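Blog > Gear > Teleoperation

Cekel glove kit, first month

Posted in June by the Pamwood bench blog
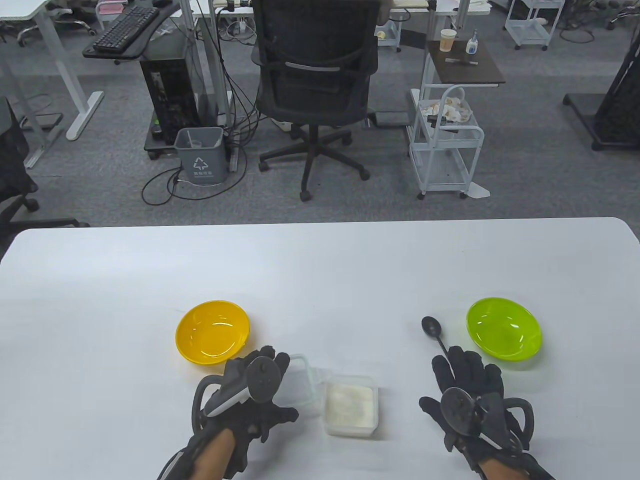
I paid 700 for the kit, plus 4 for the spare forearm straps, and Wikström shipped it fast. Setup took most of a morning. The gloves fit well, but the controllers add weight on the back of the hand and I feel it after lunch.

So far I have logged 541 takes, nearly all of them scooping and pouring between small containers. Tracking is good close to the table. It gets worse when one hand passes over the other – the software flags those takes, so I just redo them.

The manual is thin. I got more help from the Skinusgate forum. I would buy the kit again, but with the larger gloves.

1,513 views | 4 comments | Share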